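# Caring for Wooden Bowls and Tabletops: Frequently Asked Questions

**May the bowls be washed in a dishwasher?**
No. Wash them by hand in warm water with a little mild soap, rinse briefly, and dry them with a towel.

**How often should a bowl be oiled?**
Bowls in daily use should be oiled every 2 months. Apply food-safe mineral oil to the inside, the rim and the foot, and leave it overnight. Wipe off any excess in the morning. 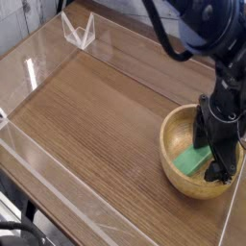 New bowls absorb more oil than older ones and may need a second coat during the first weeks.

**What may be used on the tabletop?**
A damp cloth is sufficient. Always wipe along the grain. Scouring powder and steel wool will damage the finish.

**How should clear acrylic parts be cleaned?**
Use a soft cloth and soapy water. Products containing ammonia or alcohol can cause fine cracks and must be avoided.

**Can a cracked bowl be repaired?**
Small cracks at the rim can usually be filled. Customers should write to Barbara Duda at the Drondstead workshop before sending an item. Repairs take around 2 weeks, and the workshop is closed in August.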